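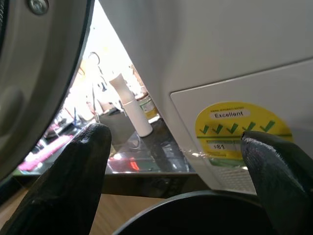
4.2 Labels left in place on the casing

The previous section dealt with marks that are part of the appliance itself: moulded logos, printed dials, rating plates. We turn now to paper and plastic labels that were put on the outside of the casing at some later point and are still there. These matter to our question in a simple way. A person looking round a second-hand hall for a washing machine or a dryer seldom has the manual, and the price ticket from the shop says little. The label on the casing is often the only text in view, and people read it.

Of the 200 appliances recorded at the Retance hall in Markness, 98 carried at least one label of this kind. We did not include the hall's own price tickets, which are tied on with string and come off at the till, or delivery notes taped to the top. Where an appliance had more than one label it was entered once, under the largest.

We sorted the labels into four groups by what they claim to tell the reader. Energy labels make up the first group. The second consists of rating or award stickers, which give the appliance a word of praise, a score or a row of marks. The third is advertising for a feature, such as a quiet motor or a short programme, and the last is everything else, including stock codes, repair dates and one child's drawing of a horse that had been glued to a fridge door. The groups overlap a little at the edges. A sticker that praises low water use could sit in the first group or the third, and in these cases we went by the largest words on it.

Figure 4 shows a label from the second group. It is a round yellow sticker with a green band across its lower part, stuck to a slightly recessed panel on an off-white casing. The word "Excellent" is printed in black on a white oval near the top, with a row of five green ticks below it, and under those the number "981" in a white box. Smaller text runs along the upper rim and beneath the number.

Figure 4. A round rating sticker on the casing of an off-white appliance.

Three things about this type of label came up again and again in the interviews, and we take them in turn.

The first is the word. Buyers who were shown a rating sticker and asked what it told them nearly always began with the largest word on it and repeated it back. Several then stopped. When the interviewer, Signe Blomqvist, asked what the word referred to, the answers went in different directions. One man took a word like "Excellent" to be about electricity. A woman who was furnishing a flat for her son took it to be about cleaning results, and said she would expect the maker to have tested this on bad stains. Another buyer thought the shop had put the sticker on after checking the machine over, and was pleased that they took the trouble. Staff at Retance told us that they put no rating stickers on anything.

This last reading is worth some attention. The hall does inspect each appliance before it goes on the floor, and it does this carefully, with a plug test and, for machines that take water, one full wash. The outcome is written on the back of the price ticket. Few of the buyers we spoke to had turned the ticket over. They were looking at the front of the machine, where a sticker was already telling them that something was good, and it was easy to join the two together. A rating given to a model when new was being read as a judgement on the used appliance standing in front of them.

The second is the number. A plain number in a box, as in Figure 4, was the part of the label people were least able to explain, and it was also the part they most often used to compare one appliance with another. Higher was generally taken to be better. Two buyers took the opposite view, on the grounds that a number on a household appliance is usually something you pay for. We asked both groups what the number was measured in. Guesses included points out of a thousand, units of electricity in a year, litres, and a place in a list. The small print under such a number may well settle the matter, but it was seldom read. Buyers with reading glasses tended to have left them in the car, and the lower half of a washing machine is a poor place to read small type in any case.

We make no claim here as to what any given number means. Our interest is in what a person can get from it in a hall with strip lighting, with a trolley behind them and somebody else waiting to look at the same machine. For most of our buyers the answer was that they got a feeling of precision and very little more.

The third is the row of ticks. Ticks were liked. They were understood at once as praise, including by buyers who had little English, and they were often compared with the stars used in hotel guides. The difficulty is that a row of ticks gives no sign of how many there might have been. With stars, an empty outline often shows the ones not given. Where every tick in a row is filled in, readers take the row to be complete, and so they take the score to be full marks. One buyer put it as follows: "If there's room for more they'd have drawn the others in grey." We found no reason to think she was wrong about any particular sticker, but it does show how much is being supplied by the reader.

4.2.1 Position and wear

Most of the labels were on the front of the appliance, where a customer in a shop would have seen them when the appliance was new. Upper corners were the usual place. Labels lower down, or on a side, tended to be in better condition, as they are out of the way of hands, cloths and the edges of laundry baskets. They are also harder to see once machines have been pushed together in a row, which is how the hall keeps them.

Wear followed a few common patterns. Edges lift first, and dust collects on the exposed glue and leaves a grey line. Yellow and red inks fade near windows. Labels that have been wiped for years lose their small print long before they lose the large words, so an old label says less and less about conditions and sources while keeping its praise. We had expected the reverse, that worn labels would be trusted less. Some buyers did treat a tatty label as a sign of age, but several others saw it as a sign that the appliance had been looked after by someone who did not pick at things.

Sticky tape was often found near labels. Some of it was packing tape left from transport, and some had been used by an owner to hold a lifting edge down. The two can be hard to tell apart, and we stopped trying after the first week.

4.2.2 Why labels stay on

We asked donors, when they could be reached, why a label was still there. The most frequent answer was that they had stopped seeing it. A smaller group had tried to remove it and been left with a patch of glue, which looked worse. One household had kept the label on purpose, thinking it would help with resale. Another had kept the one on the dishwasher and removed the one on the fridge because the fridge could be seen from the sofa.

The hall's own practice has changed over time. Staff used to remove everything with Tidix, a citrus-based glue remover, before an appliance was put out. This took up a good deal of a morning and sometimes dulled the paint, and it was dropped. The Peeters shop, which sells reconditioned appliances two streets away, still strips every casing back to bare enamel and adds a label of its own giving the date of the check and the length of the guarantee. Buyers who had been to both places described the Peeters machines as looking newer. They also described them as harder to tell apart.

The online listings give a rough check on all this. Retance photographs each appliance before sale, and we had access to a set of 4,000 listings from before our visits. In 800 of these a label could be made out on the casing. The share is far lower than in our own records, and we think the main cause is that listing photographs are taken square to the front and from some distance, so that small labels and anything on the side are lost. The two sets should therefore not be compared directly.

Where a listing did show a rating sticker, the written description sometimes borrowed from it. Phrases such as "rated excellent" appear with no mention of who gave the rating or when. Staff who write the descriptions said that they copy down whatever is on the machine because customers ask. The label thus passes from the casing into the text of the advert, and from there into what the buyer remembers being told. We return to these descriptions in Section 5, where the wording of the adverts is set beside the notes made during inspection.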